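How a robot is shown a job

Some robots are given a job by writing out every movement as numbers. Others are shown the job by a person. The second method is useful when the parts are soft or bendy, like wires, because they never lie the same way twice.

Step 1: Set out the parts
Each kind of part has its own yellow tray. The metal tray in the middle is the work area, where parts are put together as a kit. A kit can include a round red circuit board and a bundle of wires, called a harness.

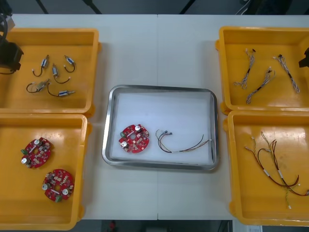 A person called an operator controls both arms from a short distance away. At Jorkwood, the operator on the morning shift is Sneha Sandhu. She holds 2 handles, one for each arm. When she moves her left hand, the left arm copies it. When she squeezes, the gripper closes.

Step 2: Record the movements
While the operator works, a computer stores the position of every joint in the arms, many times a second. It also stores what the cameras see. One complete try is called a demonstration. A demonstration at Jorkwood lasts 16 seconds if all goes well.

Step 3: Pick up a harness
Harnesses are harder to handle than boards. Wires can tangle, and pulling one may move the others. The operator moves slowly and lifts straight up.

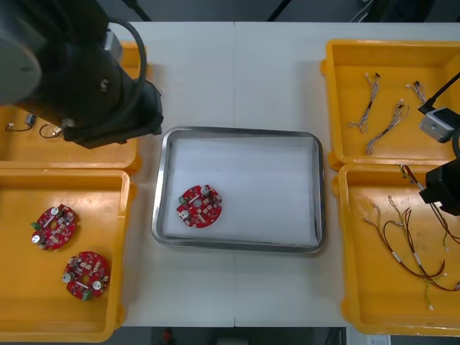 Step 4: Train the program
The computer compares the camera pictures with the movements and looks for patterns. It needs many demonstrations to do this. The first set held 181. The full set holds 1,960.

Words to know
Gripper: the part of a robot arm that holds things.
Joint: a place where the arm bends or turns.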